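Pranus Bath Support
Ticket: Jadoon vanity, black stone top, counter will not stay clean
Status: Open, then Closed, then Open, then Closed
Opened by: Rachid Salem
Product: Jadoon floor-standing vanity with undermount basin
Category: Finish and care (moved from Plumbing, moved from Delivery)

Rachid Salem, Tuesday, 8:12 am

I bought the Jadoon in March and I'd like to report a fault, although I admit I'm having trouble naming it. The vanity doesn't leak. The doors close. The problem is that the black stone top has a gray haze on it that comes back within a day of being wiped, and it's worst in the strip behind the basin where the soap lives. The brochure shows this counter as a sheet of still water at midnight. Mine looks like a blackboard after a math lesson.

I've cleaned it with: dish soap, glass cleaner, a damp cloth, a dry cloth, a different dry cloth, and one of those white foam erasers, very lightly, after which I lost my nerve.

Please advise.

Pranus Support, Tuesday, 10:40 am

Hello Rachid, thank you for contacting Pranus. We're sorry to hear your delivery was incomplete. Can you tell us which box is missing?

Rachid Salem, Tuesday, 10:43 am

No box is missing. The delivery was perfect. It's the counter, and it's hazy.

Pranus Support, Tuesday, 1:15 pm

Hello Rachid, I've moved your ticket to Plumbing.

Pranus Support (Plumbing), Tuesday, 1:50 pm

Hi, this one isn't ours but I'll start it while it waits for Finish and Care, because their queue is what it is. A few things we need:

How hard is your water? There may be a figure on your supplier's website.
What's in the soap dispensers?
Does the haze feel rough, or slick?

Leave the white eraser alone for now. It's a fine abrasive and the top has a polished finish.

Rachid Salem, Tuesday, 6:22 pm

Water: "hard," says the supplier, and there's a little drawing of a kettle looking unwell.

Soap: one dispenser has ordinary hand soap, the other has a thick moisturizing wash that my sister gave us. Both dispensers are black, chosen to match the counter, so they've got the same trouble in miniature.

Feel: slick near the soap, faintly rough by the front corner of the basin where the rinsing cup sits. I hadn't noticed there were two kinds until you asked. I'm now the owner of two hazes.

For background, the vanity is in the big room at the back that used to be a hair salon. We use both sinks. The white freestanding one to its left is older, has a black gooseneck faucet, and has never shown a mark in its life.
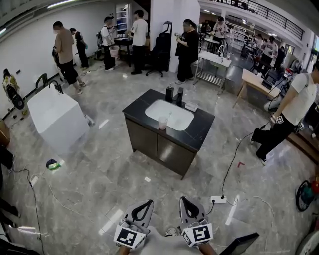

Why does a black stone counter look dirtier than a white one in the same room?

Limescale and soap film both dry pale, so they disappear against white and stand out on black. The same amount of residue is probably sitting on both surfaces. A polished finish makes it more obvious, as the film breaks up the reflection and you see the dull patch before you see anything else.

Pranus Support (Finish and Care), Wednesday, 9:05 am

Good morning, and welcome to the correct department. The paragraph above is from our care sheet and I'm obliged to paste it, but it does cover most of your problem.

You were right about two hazes. The slick one is soap film, mainly from the moisturizing wash. Those products leave oils behind, and wiping them with more soap spreads them along in a nice even coat. The rough one is scale. Water runs down the cup, sits under the rim of its base and dries there.

They need separate treatment, and the film has to come off first or you'll only be polishing the scale through grease.

Step 1. Clear the counter completely. Dispensers, box, cup, everything.

Step 2. Wipe it over with warm water and a microfiber cloth, wrung out.

Step 3. Spray with a pH-neutral stone cleaner. We sell Brelari, and any neutral cleaner labeled for polished stone will do the same job. Leave it two minutes.

Step 4. Wipe with a second cloth, rinse that cloth, wipe again.

Step 5. Dry at once with a third cloth. Air drying is how you got here.

Then look at it from a low angle with the lights on and tell me what's left. Please don't use vinegar, lemon, or anything from the bathroom aisle that promises to dissolve limescale. Some black stones will put up with acid and some will etch, and I'd like to check which batch yours came from before anyone gets creative.

Rachid Salem, Wednesday, 7:48 pm

Regarding vinegar. When would you have needed to hear about vinegar?

Pranus Support (Finish and Care), Thursday, 8:30 am

Before you used it, ideally. How much, how strong, how long, and where?

Rachid Salem, Thursday, 8:34 am

Kitchen vinegar, cut half and half with water, on a folded paper towel, by the front-left corner of the basin. It was on there for the length of a phone call with my mother, so let's say it was thorough. This was in April, before I opened the ticket. I left it off my list of things I'd tried because I had a feeling.

Pranus Support (Finish and Care), Thursday, 11:20 am

Thank you for your candor, however it got here.

I've looked up your order. Your top is from batch 159, which is a granite with a factory seal. That's the good answer. It handles a mild acid far better than marble would, though the seal in that spot may be thinner than it was. We'll test for that below.

Did you do the five steps?

Rachid Salem, Thursday, 9:10 pm

I did the five steps. I bought Brelari, having been upsold by my own complaint.

Results. The strip behind the basin is clear. I mean properly clear, I can see the ceiling light in it. It took two rounds, and the first cloth came away feeling like a candle. The front corner is better but there's a pale ring the size of the cup, with a crust I can catch with a fingernail.

Also, the doors. I had the spray out, so I did the doors too, and now there are streaks on them. Should I open a second ticket?

Pranus Support (Finish and Care), Friday, 9:15 am

Please don't, it'd go to Delivery.

Doors first. Stone cleaner isn't meant for them, but it won't hurt them in one go. Wipe down with plain lukewarm water, following the long direction of each door, and dry with something soft. Dark doors with a slight sheen will always show a streak if the cloth is too wet. Wring it until it's barely damp.

Now the ring. Try these in order and stop when it's gone.

First: a plastic scraper or the edge of an old loyalty card, held nearly flat, with a little neutral cleaner under it. Push in one direction. Most of a raised crust will come off this way.

Second: a paste of baking soda and water, left under plastic wrap for an hour, then wiped off without scrubbing.

Third: come back and talk to me.

When the spot is clean and has had a full day to dry, do the drop test. Put a teaspoon of water on the ring and another on the back strip, and leave them for 15 minutes. Blot them both. If the stone under either one has gone darker, the seal is thin there and you should reseal.

Rachid Salem, Sunday, 4:02 pm

The loyalty card was from Nostdale Coffee. I was two stamps short of a free one, and the stamps have now been sanded off in the service of your product.

The crust is gone. The ring is mostly gone. I did the paste as well, and after that I had to crouch to find it.

Drop test: I should report that judging whether a black stone has gone darker is a philosophical exercise. I did it by flashlight. The back strip, no change. The front corner, a slight dark patch that faded over the next half hour. My wife says she can't see it. My wife also says she couldn't see the haze, and that she'd like her counter back.

Pranus Support (Finish and Care), Monday, 10:00 am

That counts as a thin seal, so let's do it. You can reseal the corner alone, but the whole top takes only a few minutes longer and you avoid a visible border.

Use an impregnating sealer for granite. Wipe on a thin coat, wait as long as the bottle says and no longer, then buff off every bit of the excess. Sealer that dries on the surface leaves a haze, and I don't think either of us wants to do this again. Keep the counter dry overnight. The sealer doesn't go in the basin, so lay a towel in there to catch drips.

To keep it from coming back:

Put both dispensers on a small tray. The pumps drip, and the tray goes in the dishwasher.
Dry the cup before it goes back on the counter, or keep it inside the cabinet.
One quick dry wipe at night. Brelari once a week at most.
Consider what the moisturizing wash is doing for you.

I'm closing the ticket. It reopens if you reply.

Rachid Salem, Wednesday, 7:30 am

Replying, so I suppose this is open again. Sealed on Monday night. Repeated the drop test this morning and both spots stayed the same, by flashlight and by daylight. The tray is in place. It's black. I know.

The moisturizing wash has moved to the white sink, where it can do what it likes.

One leftover question. Your site lists a matte version of the same top. Would that have saved me all of this?

Pranus Support (Finish and Care), Wednesday, 9:25 am

It hides soap film better and holds on to fingerprints, which we get a different set of tickets about. The scale would be the same. I'd stay with what you have.

Pranus Support (Automated), Wednesday, 9:26 am

Your ticket has been closed. How would you rate your delivery?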